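Two-arm bench budget: what am I forgetting?
Equipment and Purchasing > Small labs and workshops

gripe_and_pinion
Original poster
Nov 19, 2020

I have to turn in an equipment request for a second two-arm bench and I would like it to be less embarrassing than the first one. On the first one I priced the arms with great care and then wrote "misc." next to a number I made up. Misc. won.

The work is tabletop stuff, cups and bowls and a mug tree, pouring from one cup into another. Current bench:

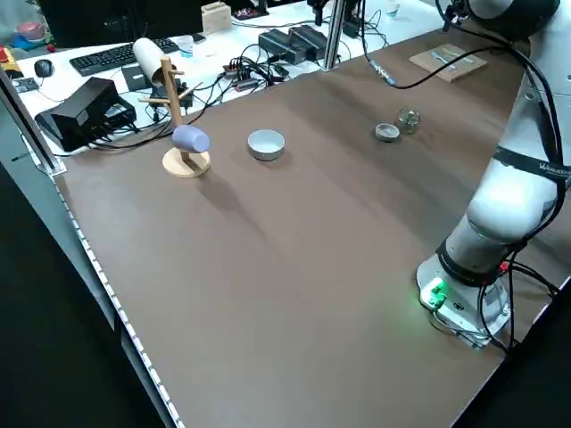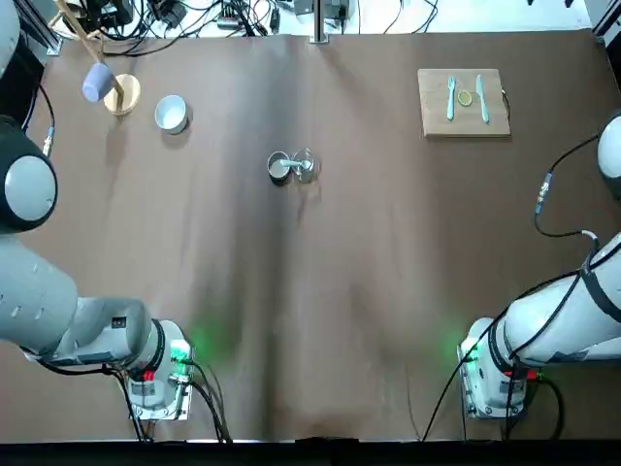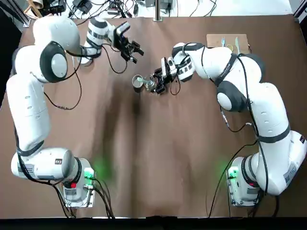

The bench with the cup set. Last one is a pour, glass into metal.

The plan is to copy this one. I have quotes for arms from Visser and from Herora. Visser is cheaper per arm and quotes each arm bare. Herora is a bundle: two arms, grippers, power supplies, cables, one crate. The gap is 696 dollars in Visser's favor before I add anything to the Visser side. Approval is supposed to come before the end of November, which around here means January.

What do people forget?

torquewrench_ted
Grippers. Check whether "arm" on the Visser quote includes one. Ours did not, and we owned two very nice sticks for a month.

lowbidder
Cables. You will say you have cables. I can see that you have cables. None of those will be the length you need.

gripe_and_pinion
I counted what I bought after the fact for bench one. 53 separate line items, and 13 of them were some kind of cable or adapter. So yes, I believe you.

Grippers are extra at Visser, I just checked. The gap is now a good deal less than 696 and I have only been on this forum for an hour.

Marguerite_K
Buy the bundle. I know everyone here likes to shop part by part, but your time costs something too, even if your boss doesn't see it on an invoice. One crate, one number to call when it shows up with a dent.

lowbidder
One number to call, and they answer it when they feel like it. We bought a bundle from Herora and a power supply died in the second week. They wanted the whole crate back. For a power supply! Part by part, you order another one and go to lunch.

Marguerite_K
Then your purchasing person should have argued. Mine did and got the part sent on its own.

lowbidder
I am my purchasing person.

Saoirse Fahy
I'd look at the table before the arms. How is the brown covering held down? In the second picture there's a long crease down the middle, and it's wrinkled in the third one too. If you're paying for repeatable arms and then setting cups on a wrinkle, put some money into a flat top you can wipe. You're pouring liquids on this thing. Ours is a plain mat from the Presley catalog, nothing fancy, and it gets replaced twice a year out of the supplies line, so it never has to go through equipment approval.

gripe_and_pinion
Held down by habit, mostly. The mat is a good idea, and I like the supplies line even better. What else can I hide in there?

Saoirse Fahy
Cups. Cutlery. Spare fingers for the grippers, if whoever reads your form is tired enough. Buy the cups in multiples of the same model, all at once. We bought one of each, broke a glass, and found the store had stopped carrying it.

torquewrench_ted
Second that on the glass. You have a clear one getting picked up by a gripper in the last shot. Order a box.

panhead_phil
Unpopular opinion, but does he need a second bench? Two shifts on the first one is free.

gripe_and_pinion
Two shifts on the first one is me, twice.

panhead_phil
Still cheaper than Visser.

Marguerite_K
Phil is being annoying, but somebody on the approval side will ask the same thing, so put a sentence about it in the request. Hours booked per week on bench one, if you keep a log. If you don't keep a log, start one tonight.

torquewrench_ted
Storage furniture too. Looking at that white desk in the first picture, keyboard and boards and adapters all in together, I'd budget a shelf and a power strip you can mount. Cheap, and it's the first thing that gets crossed off if you list it by itself. Fold it into "bench frame and mounting."

lowbidder
And a service plan, or decline it in writing. Primance sold us one with our last pair and I never used it, but when an elbow joint went bad after it ran out I thought about it a lot.

gripe_and_pinion
Was it worth it or not?

lowbidder
No. But I would have liked to be able to complain to somebody.

gripe_and_pinion
OK, revised draft. 2 arms, grippers listed on their own line, two spare sets of fingers, mat from supplies, cups by the box from supplies, shelf buried in the frame line, cables at twice what I think I need. With all of that Visser comes out over Herora by the price of a decent lunch.

Marguerite_K
So, the bundle.

lowbidder
So, Visser, and skip lunch.

gripe_and_pinion
I'm asking Herora if they'll put the single-part replacement thing in writing. If they say yes, I go with the crate. Will post what they answer. The misc. line is still in there, by the way, I just renamed it "integration."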